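5 October 2024

# Open day at the Renby paper mill

The mill opens to the public twice a year, once in March and once in the fall. I had missed the spring date, so I drove over for this one. Parking is in the field across from the gate and costs nothing. The line at the sign-in tent was short when I got there, and they hand you ear plugs and a hair net along with the visitor sticker.

Tours leave every half hour with 14 people to a group. Ours started at the pulp shed, where bales of cotton trimmings and old office paper are stacked by grade. The mill buys no wood pulp. Everything goes into a beater, a long oval tub with a heavy roller at one end, and stays there for up to nine hours depending on what sheet they want at the end. Cotton takes the longest. The guide passed around two jars of stock, one from early in the run and one from late. In the first you could still pick out bits of thread. The second looked like thin oatmeal.

From there you go up a metal stairway to the machine floor. The mill has one paper machine, which everyone calls the Moodley after the firm that built it. It is slow by modern standards. The operator told us that is fine for the heavy sheets they make, mostly cover stock, blotting paper and bookbinding board. It was running a cream-colored cover stock on Saturday. The wet end is loud and the dryer end is hot, and you walk the full length of it behind a yellow rail. Bring a light jacket for the pulp shed and plan on carrying it for the rest of the tour.

The finishing room was quieter and I would have liked more time in it. Sheets are trimmed, looked over on both sides and packed by hand. Rejects go back to the beater. We were shown how to tell the grain direction by wetting a strip and watching which way it curls, and how to find a watermark without holding the sheet up to a window.

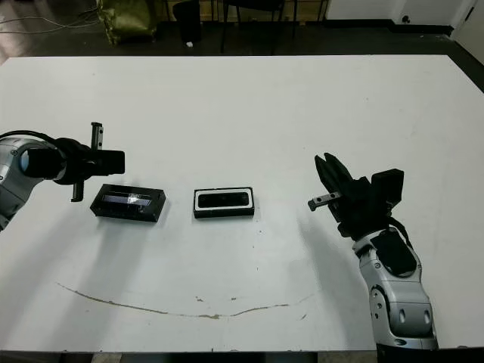 **Gerasimos Zervas**
*Visits editor, Corico Book Arts Newsletter*

After the tour you are free to wander between the yard and the old drying loft. The loft has not been used for paper in decades, but the ropes are still strung and the louvers still open. One wall has a display on the flood that shut the mill for five months, with photos of the yard under water and a mark on the post showing how high it got. Go up early if stairs are a problem for you, as there is only the one narrow flight and it backs up after lunch.

The mill shop sells seconds by the pound. I bought a bundle of gray board and some blotting paper. Cards are accepted, but the reader was down for part of the afternoon. Lunch was soup and rolls from the Forkanard bakery, served in the loading bay until it ran out.

A few things could be better. The guide had no microphone, and past the wet end only the front half of the group could hear. The signs to the restrooms point the wrong way. The sheet-forming table for kids had one mold and a long wait.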